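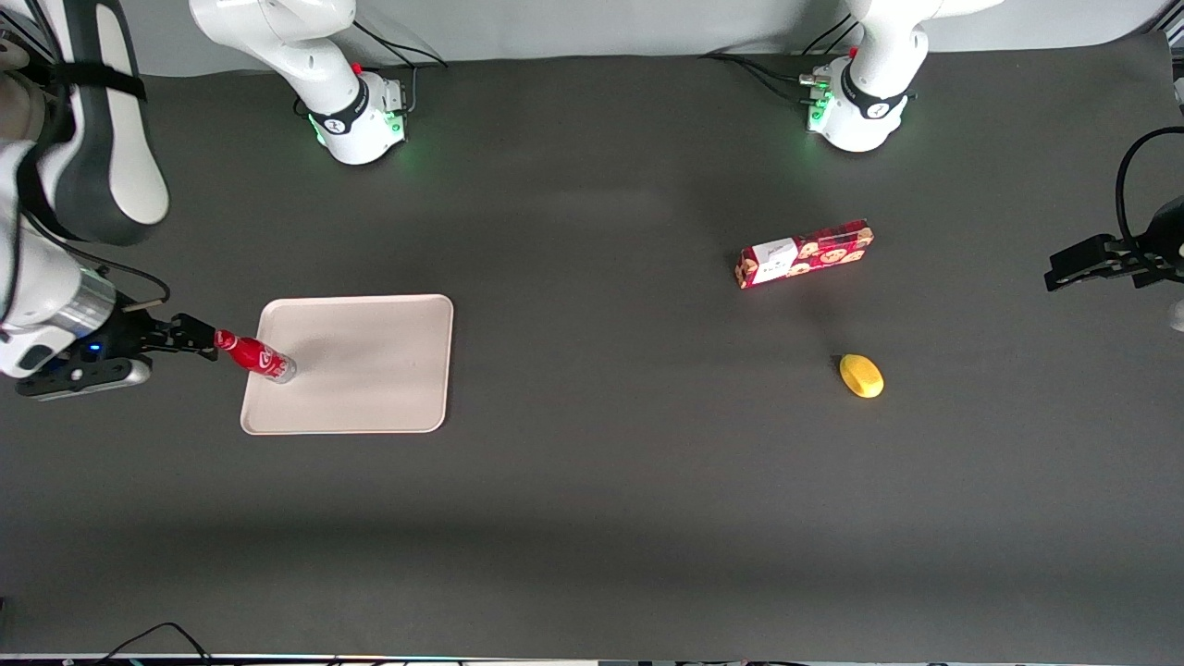 A Plirkeo two-arm station with a bottle held above the mat, its base over the edge of the beige tray.

TRILTPORT, 30 Dec 2020 - Brerier is opening orders for Plirkeo, a two-arm tabletop kit for labs, classrooms and small workshops that want to teach robots to handle everyday groceries. The first kits ship in April.

Plirkeo comes as one package: two arms with two-fingered grippers, a dark work mat, a tray, a fixed camera and the software that ties them together. A user guides the arms through a job a number of times, and the software saves each run so it can be replayed, sorted or used for training. Both arms bolt to the far side of an ordinary table, which leaves the front open for people to reach in and set out the next round of objects.

"We wanted a kit you could unpack in the morning and be moving bottles with by lunch," said Flurina Hofstetter, head of product at Brerier. "Bottles are great fun to work with, by the way. They're round, they roll, the cap end is narrow and the base is wide, and the arm has to deal with all of that before it gets anywhere near the tray. Then you put a cookie box next to it and it's a whole different grip!"

The kit has been on trial at Afridi, a teaching workshop in Triltport, where nine people used two stations through the fall. Together they saved 2,417 runs, of which 1,157 were tray-loading jobs with bottles, boxes and toy fruit.

Rukhsana Dhanial, who runs the Afridi workshop, said her group came to like the status lights on the bases and the small blue one beside the gripper. "You glance up and you know the arm is on. I've worked with setups where you had to go find a laptop for that," she said. "My students had the second arm going on day one. We did ask for longer cables, and Brerier sent them, so we could finally move the power strip off the floor."

The longer cables are now standard. Brerier also changed the tray during the trial: the shipping version has a low raised rim and rounded corners, and the company says it will sell spare trays on their own.

Software updates are included for the life of the kit. Saved runs stay on the buyer's own computer unless the buyer chooses to share them. A printed guide with eight starter jobs is in the box, beginning with a single bottle and working up to jobs that use both arms at once.

Schools and workshops in the Triltport area can book a hands-on visit at Brerier's showroom before ordering.

About Brerier
Brerier designs and builds tabletop robot kits in Triltport. Plirkeo is its first two-arm product.

Press contact: Flurina Hofstetter, Brerier, Triltport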